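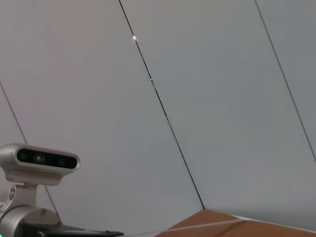

Magagula, Mar 21, 2018

Plumeo date picker: common questions

Why does my date come out one month early?
Months in JavaScript start at 0, so September is 8. Add one before you print it.

Can I pass a string to setDate()?
Yes, but use the full form with the year first. Short forms are read differently by different browsers.

Does it work with Borix forms?
From version 2 onwards. Load Borix first - the picker looks for it once, when the page starts.

How do I limit the range?
Set minDate and maxDate. Either can be left out.

Where do I report a bug?
Use the tracker and include your browser version. Shewit Gebremichael goes through new reports. The time zone bug is already there as issue 152.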